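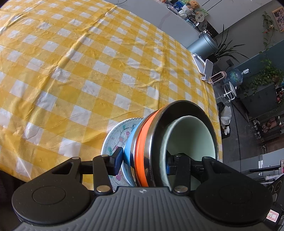
*Yellow check cloth, large table. Diagonal crease still visible, second fold line to the right of it.*

**Thread: Fold creases in checkered tablecloth, and bowl nesting order**

**selvage_219**

Two questions, one table.

1. The cloth lives folded in a drawer and comes out with one long raised crease on the diagonal plus another fold line. Fiber content unknown, the care label is gone. It's a Botska, bought secondhand in March. I ironed it at the two-dot setting, dry, on the board. The small wrinkles stayed. The long crease relaxed and then came back once the cloth was on the table.

2. The bowls are stored as one stack: light blue with the metallic rim outside, then orange, then the big metal one, then mint green inside. The metal bowl has the widest rim of the lot, so it sits proud of the two it's nested in. Is there a better order? Shelf clearance is 219 mm, hence the user name.

**drip_tray**

Crease first. Dry iron on a set crease does very little. Dampen the line with a spray bottle, lay a cotton press cloth over it, and press down and lift. Don't slide. Sliding on the diagonal pulls the weave on the bias and you get a ripple beside the crease you just removed.

Let it cool flat before you move it. If you pick it up warm it will take a new fold from your arm.

**Helmy_user**

Disagree on the spray bottle. Uneven water leaves rings on some finishes, and pale yellow is a bad color to find that out on. Rewash the whole thing, skip the spin or use the lowest one, and iron while evenly damp. I do all of mine that way on a Helmy steam press and haven't had a ring.

**drip_tray**

Rings come from hard water. Use distilled. A full wash cycle for one line is a lot of laundry.

**selvage_219**

Any risk to the color at 60 °C? There are deeper golden squares next to white ones and I'd like to keep them that way.

**Helmy_user**

With no label, I wouldn't. Test first: wet a corner, press a white rag on a golden square for a minute, look at the rag. If it's clean, wash at 30. Save 60 for grease stains on cloth you know is cotton.

**quartersheet**

Storage is the real problem. Any drawer fold will set again in a few weeks. Roll it on a cardboard tube. I use a 70 mm tube from a carpet shop, covered with an old pillowcase so the cardboard doesn't touch the fabric. If you have to fold, fold along different lines each time, and never on the diagonal.

**selvage_219**

I've never folded it on the diagonal. That's what confuses me about the long one.

**quartersheet**

Then it was bunched in the drawer under something heavy, or it was stored that way by the previous owner. Old creases in a secondhand cloth can be permanent if the fibers have broken. Hold it up to a window. If the line shows lighter than the cloth around it, stop ironing and put a plate on it.

**clakilano_shelf**

On the bowls. Order by rim diameter first, then depth. If the metal one has the widest rim, it goes on the outside and everything else drops into it. Current order puts its weight on the orange bowl, and if the walls taper at different angles it can wedge. I had two bowls from a Clakilano set lock together like that and needed ice in the inner one and warm water on the outer one to separate them.

**drip_tray**

Rim diameter isn't enough. A wide flared rim on a narrow body nests fine inside a bowl with a smaller rim. Measure the base and halfway up the wall. If it lifts out without dragging the next bowl along, leave it.

**clakilano_shelf**

It nests. It doesn't nest low. With 219 mm of clearance I'd want the shorter stack.

**selvage_219**

Tried it. Metal on the outside, the others inside in the same sequence. The stack is shorter and nothing sticks. One complaint: the mint bowl has a glazed-looking rim and I don't love it knocking around in there.

**clakilano_shelf**

Felt circle or a folded paper towel between each pair. Wodetti sells precut liners but they're oversized for small bowls and you'll trim them anyway.

**Helmy_user**

Same goes for the plate with the scalloped edge and the pink flowers, if it shares that shelf. Liner on top, and keep the bowls off it. Scallops chip at the points.

**selvage_219**

It has its own rack. Window test on the cloth: no light line. I'll do the rag test on the corner, then the damp press with distilled water, and find a tube.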